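Boards > Finishing and Surfaces > Tabletops > Greyish cast after refinishing

Last updated: December

This board uses cookies to keep you logged in. By continuing to browse you accept them. [Accept] [Settings]

Greyish cast on oiled top, lighter toward one side

tenonsaw_9
Wooden top, medium brown, grain running the long way. Sanded to 180, vacuumed, two coats of Pavine hardwax oil applied with a white pad, buffed off after 15 minutes. The middle and the far side have a slight grey cast. Toward the near side the color is lighter and more tan. The grey does not wipe off with a dry cloth or with mineral spirits. Is this in the oil or in the wood? Photo is in my last post.

kerf_and_burr
What was the last grit before oil, and did you change discs partway? A worn disc burnishes the surface and the oil takes unevenly. That gives a tone shift in zones, usually following the path of the sander.

tenonsaw_9
180 was the last. One disc for the whole top, so it was worn by the end. I started at the near side.

kerf_and_burr
That fits. Go back to 120, then 150, fresh disc for each third of the surface. Re-oil.

Lerkora
I would not sand yet. Grey that survives mineral spirits is often iron reacting with tannin. Steel wool residue does it, and so does a wet can left standing. Put a few drops of oxalic acid solution on a small spot on the underside first, then on the grey area if the test looks clean. Gloves and eye protection. If it lightens, it is iron. If it stays the same, kerf is right and you have lost an evening.

kerf_and_burr
Iron stain is blue-black and has edges. A broad cast with no edge is surface prep or oil left on too long. Also, he would have to get through two coats of oil before the acid touched any wood.

Lerkora
Light contamination on a low-tannin species is grey and diffuse. I have seen it on tops that were only wiped down with a rag from the metal bench. Agreed on the oil – the test spot has to be scraped bare first.

tenonsaw_9
No steel wool used. Species unknown, the top came out of a Wurneck clearance lot with no label. There are also faint marks running across the grain. I had put those down to the planer.

plane_stop
Cross-grain marks at regular spacing are planer chatter. Irregular ones are drum sander or handling. Rake a lamp across the top at a low angle and measure the spacing. Either way they were there before the oil, and 180 alone will not remove them. You need to start at 80 or use a card scraper.

tenonsaw_9
Raked it. Spacing is 4 mm on the ones I can measure, irregular elsewhere.

plane_stop
Mixed causes, then. Scraper first.

Vik
Before anyone removes material: what is the lighting? Cool overhead light reads grey on oil that has not cured. Pavine takes 6 days to cure at room temperature in my shop, longer in winter. I have had a top lose most of its grey in the second week with no intervention.

kerf_and_burr
Curing will not fix the cross marks.

Vik
No, but it may settle the color question for free. Wait, look at it in daylight, then decide.

tenonsaw_9
It has had 9 days. I will check it by the window in the morning and scrape a test patch near the dark knotty figure at the left, where a mistake will show least. If the patch comes up even I will do the whole top to 150 and use one thin coat. The top is 900 mm deep, so two passes with the scraper from each side should reach.

Lerkora
Scrape the patch outside the knot figure. Grain reverses around it and you will get tearout.

tenonsaw_9
Noted, moving the patch to the right of it. Photo of the top as it stands, before any scraping.

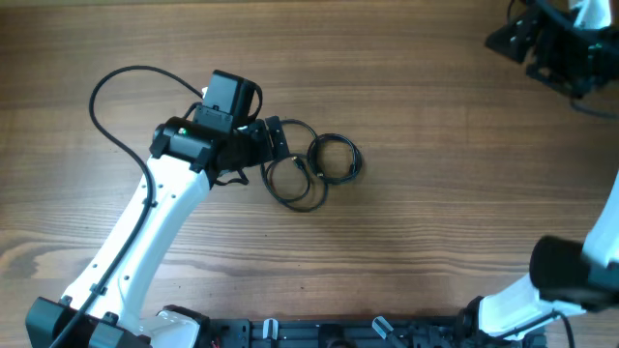 Top after two coats. Grain runs left to right, lighter tan toward the bottom.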